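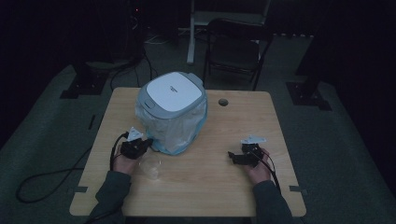

In Praise of the Boring Example

Opinion > Machines and Work > Essays

By Beat Haslinger

We use cookies to remember your reading preferences. By continuing you accept our cookie notice.

I have spent a good part of this spring thinking about trash cans, which my family finds very funny, and I would like to make a case for them. I mean the small household kind with a square lid, set up on a table with a plastic bag and a plastic cup nearby, and a person working at it with a gripper in each hand. The grippers are held like tools, a cable running back from each, and the person does the job with them as well as a person can. Then the table is put back the way it was and the job is done again. A learning system gets its idea of the world out of sessions like these, and I think we talk far too little about how they are run.

When I started at Getel I believed, as most newcomers do, that the trick was to get as many examples as possible. We had a target of 2000 for the first task and I was very proud when we passed it ahead of time (I bought cake!). Then we sat down to look through them properly, and it was a sobering afternoon. After we had thrown out the ones where somebody had fumbled the start, or hurried, or stopped to scratch an ear, we had 1118 left, and a great many of those looked so much alike that you could have laid one over the other. The cup was always on the same side. The can was always square to the table. We had taught the thing one corner of one afternoon, over and over.

My friends at Brunner, who do similar work on a larger budget, would say that the answer is still more examples, and that the bad ones wash out. I have had this argument with them over many pleasant dinners and I still don't agree. Bad examples wash out if they are bad in different ways. If everybody in the room has picked up the same lazy habit, say dragging a bag by its corner because it's quicker, then the habit is what gets learned, and it gets learned beautifully.

So I would rather see a room slow down. I'd like bits of tape on the table edge where they help people set up again, and then I'd like somebody to write down, on purpose, how far from the usual spot things are allowed to wander. I'd like crinkly bags, the thin sort that bunch up differently every time you let go of them. I'd like clear cups, too. A clear cup lying on its side on a pale table is a miserable thing to look for, even for me with my glasses on, and every kitchen I have ever been in has had something just like it. Leave the cup in. If the system can only cope with bright red mugs, then we should find that out early and cheaply.

The other half of my argument is about the people. At our room in Grostitz we used to run sessions of 25 minutes with hardly a pause between them, and by four in the afternoon you could see the tiredness in the recordings. The hands got shorter with everything. We cut the sessions to 21 minutes in June and put a real break after each one, with coffee and a window, and the late recordings began to look like the early ones again. I can't prove it was the coffee. But these folks are teachers, whatever it says on their contracts, and a worn-out teacher passes on being worn out along with the lesson.

I would also ask them what they think, and keep on asking. Most of the best changes to our Trededby task list came from the people holding the grippers. They were the ones who noticed that a certain grasp only works if you tilt your wrist in a way no machine of ours could copy, and they had been quietly putting up with it for weeks before anybody thought to inquire. I was the one who should have asked, and I still feel a bit bad about it.

I know this all sounds slow, and slow is hard to sell to whoever is paying. I've had those meetings too. My plea is only that the next time someone shows you a large number of examples, you ask to sit and watch a few of them from beginning to end, with the sound of the room on if they have it. Bring a sandwich, because it does take a while.

Related
Why Our Kitchen Is Harder Than Our Warehouse
Letters: Who Gets Credit for a Demonstration?
A Morning in the Grostitz Room
What We Threw Away, and What We Should Have Kept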